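Gripper fingers don't line up after a jam, and now the width reading drifts

Posted by pillowcase_pete

Hi all! I've been using a hand-held gripper (the Murkeo one, two fingers, trigger in the handle) to record bed-making demos since June. Last night at 9:40 I caught a fold of fitted sheet between the pads and the left finger stuck half closed. I let go of the trigger, it stayed put, I pulled — yes, I know — and it popped free with a click.

Ever since, the logged opening width creeps. I close it fully, it says 0. I open and close it a bunch of times, and it says 3 mm with the pads touching. The arm that replays my demos then thinks it's holding something and won't let go. It dragged a whole sheet off the mattress before I got to the stop button.

I have 105 recordings from before the jam and I'd love to keep them. Is this the encoder, or did I bend something? And are the old recordings safe?

Hrvoje Berisha

Had exactly this on mine. My money's on the little clamp screw where the finger arm meets its shaft, and your encoder is probably fine. The click you heard was likely the arm slipping on the shaft, and now it slips a bit more every time you squeeze hard.

Power it off and take the battery out first, please. Then hold the body still and wiggle each finger by hand. If one has play and the other doesn't, you've found it. Close the pads on a flat ruler, snug up the clamp screw and redo the zero in the settings menu. I'd do all the round-head screws on both arms while you're in there, mine had two loose ones.

Your old recordings should be okay if the width goes back to 0 at the end of each one. Plot a few of the late ones and look. I had 1,472 clips to check and ended up tossing the last 600 — painful, but the arm quit grabbing at nothing.

And keep the stop button where you can reach it from the bed side!

tangfan88

just buy new fingers, screws always come loose on these

marlo_w

Seconding Hrvoje on the screws, with one thing to add. Check the pads too. Mine had peeled up at one corner after a snag like yours, and with the corner folded under, "closed" was never really closed. Also put a timeout on the replay side, so if the arm thinks it's holding something for too long it stops and waits for you. It won't fix the drift but it'll save your sheets. 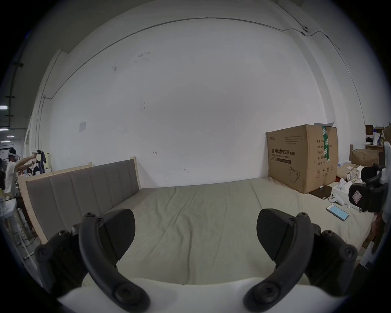
Both finger pads open over the fitted sheet, with the screws along each arm in view.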